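Keeping a Small Work Table Ready for Paper Crafts

I share one table with my sister, and for a long time we lost more minutes looking for things than making cards. After one December with 18 cards to finish, I changed a few habits. They are simple, but they stayed with us.

Start with the table color. A white top shows every small scrap and every drop of glue, so you clean it sooner. If your table is dark, put a sheet of white paper on it before you begin.

Glue sticks should stand up, with the cap on, near the far side of the table. When they lie down they roll, and your sleeve will find them. Push the cap until you feel it close — a half-closed cap dries the glue in 2 days.

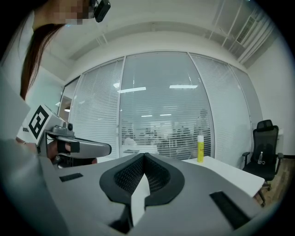

Glue stick upright toward the back of the table, water bottle on the chair.

Water is the other danger. I never keep a drink on the same surface as paper, even with the lid closed. A spare chair next to the table is a good place for the bottle, and you can still reach it.

For light, I prefer blinds to curtains. With white horizontal blinds you can turn the slats a little when the sun falls on your work, and the paper does not shine in your eyes.

When you finish, take five minutes. Wipe the top with a soft cloth, almost dry, and check under the chair wheels, where paper strips like to hide.

141 shares · 2 comments

Lalit Shakya
If the glue is already hard on top, I cut off a thin slice with an old knife. Below it is usually still good.

Aurora Vieira
Does the white paper not move when you work? Mine is always sliding, so I tape the corners.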